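Enseigner une tâche au bras par télécommande : tissu sombre sur plan clair

Cette page fait suite à celle sur l'installation du poste. On suppose que le bras est référencé, que la manette Paulík est appairée et que le logiciel Climley tourne sur la machine d'acquisition.

1. Ouvrez un projet et donnez-lui un nom court. Le nôtre s'appelle Nanmont.

2. Réglez l'exposition des deux caméras à la main. Sur un tissu noir, le mode automatique change de valeur dès que la pince descend. Laissez le plan de travail un peu trop clair et vérifiez que le contour du tissu reste net dans la vue du poignet.

3. Étalez les petites pièces blanches à plat, sans chevauchement, avec des angles variés. Le tissu reste dans le bac vert.

Vue du poignet, puis vue fixe :

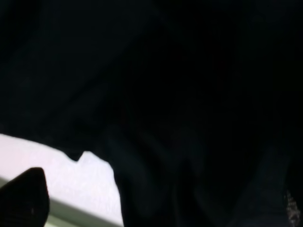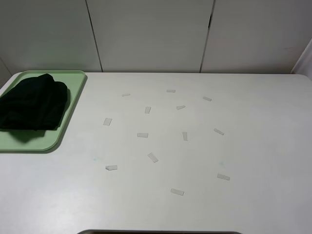

Combien de démonstrations faut-il enregistrer avant le premier entraînement ?

Comptez 30 pour une première version, en changeant la disposition à chaque fois. Le projet Nanmont en contient maintenant 1,173, mais les premiers essais utiles datent de bien avant.

4. Lancez l'enregistrement, attendez 3 secondes bras immobile, puis commencez le geste. Gardez une vitesse régulière. Si vous ratez une prise, reprenez-la dans la même séquence sans revenir au départ.

5. Arrêtez l'enregistrement pince ouverte, bras dégagé du plan.

6. Relisez la séquence dans les deux vues. Supprimez celles où la manette a décroché. Un décrochage se voit sur la courbe de position : elle reste plate puis saute d'un coup.

7. Exportez au format Multico. Les séquences supprimées restent sur le disque tant que la corbeille du projet n'est pas vidée.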